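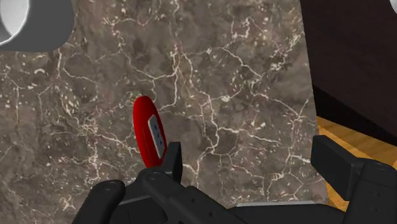 Storing and Caring for Baby Keepsakes and Nursery Craft Pieces

Most of what people save from a baby's first years is paper, cloth, or thin wood, and all three go bad in different ways. These are the methods I use at home and in the workshop. None of them need special skills, and most of the supplies can be found at a craft store or a hardware store.

Sorting before you store

Pull everything out and put it into piles by material. Paper goes in one pile, fabric in another, wood and anything painted in a third. Mixed boxes cause most of the damage I see. Raw wood gives off acids that will yellow a hospital card, and a knit hat stored under a wooden name sign will pick up a brown mark wherever the two touch.

Throw out rubber bands and take off paper clips. Rubber bands dry out and stick, and clips rust. If you need to hold a stack of cards together, wrap it in a strip of plain cotton tape and tie it loosely.

Cleaning laser-cut wood

Fresh laser-cut pieces have soot on the edges and sometimes a smoky film on the back. Wipe the faces with a barely damp microfiber cloth and let them dry standing up. For the edges, use a soft toothbrush, dry. Brush along the edge and away from the face, or you will drag soot onto the light wood.

If there is still a film, go over the face with 320 grit paper wrapped around a flat eraser. Use very light strokes, with the grain. On thin plywood the top layer is only paper thick and you can sand through it before you notice. Stop as soon as the color is even.

Don't soak the pieces, and don't use baby wipes. The lotion in the wipes leaves spots that show up under paint.

Sealing

Water-based polycrylic in a matte finish is what I keep on the shelf. Two thin coats are enough for anything that will be handled once a month for photos. Coat both sides, even if only one will show. A piece sealed on one side will cup as the weather changes, and I have a set of number discs from Jeltell that curved like potato chips by October because I skipped the backs.

Let the first coat dry two hours, rub it down with a brown paper bag, wipe, and do the second. Leave everything on a wire rack overnight. I hang the pieces with holes from a bent paper clip.

Sealed or not, small craft pieces are not toys. Prop them near the baby for the picture and pick them up right after. Anything that fits through a toilet paper tube stays out of reach.

Painting small letters

Paint before you glue, every time. Stick the letters face up on a strip of painter's tape, sticky side up, with the ends of the strip held down by two more pieces of tape. They won't slide around and you can do a whole name at once. A makeup sponge works better than a brush on anything under an inch tall. Dab, don't wipe, and keep the paint thin so it doesn't fill the corners.

For a name like Nina, where two letters repeat, paint them in pairs so the shade matches.

Gluing

Wood glue for wood on wood. Put a small puddle on a jar lid and apply it with a toothpick, staying back from the edge. If some squeezes out, leave it for 12 minutes or so it turns rubbery – wait until it does – then lift it off with the point of the toothpick. Wiping it wet spreads it into the grain, and stain or paint won't take there later.

Weigh the piece down with a book wrapped in wax paper. Leave it until the next morning.

Fabric items

Wash everything before it goes away, even if it looks clean. Milk stains are clear at first and turn yellow in storage. Use a plain detergent with no softener, rinse twice, and dry completely. Then roll the clothes in white tissue, acid-free if you can get it. Rolling leaves fewer creases than folding.

Knitted things should lie flat. Take out any metal pins and check snaps for green or rust.

Boxes and labels

I use flat cardboard boxes marked acid-free. The ones I have now are from Bradach and the lids fit well, though the corners need a strip of tape if you stack them more than three high. Plastic bins are fine in a dry closet, but they hold moisture if anything goes in damp.

Write labels in pencil on card stock. Kuo-hua Ko, who sells at the same craft market I do, puts a list of the contents inside the lid as well as on the end, and I have copied that. It saves a lot of digging.

Keep the boxes off the floor and out of the attic and garage. A closet shelf on an inside wall is the best spot in most houses.

Keeping a monthly set together

A divided envelope file works well for flat number pieces. The one from Wurkent has 12 pockets, one for each month, and the print from that month goes behind the wood piece with a sheet of card between them. Put a slip in the front with the baby's full name and birth date. Check the whole file once a year, wipe off any dust, and replace the card if it has turned color.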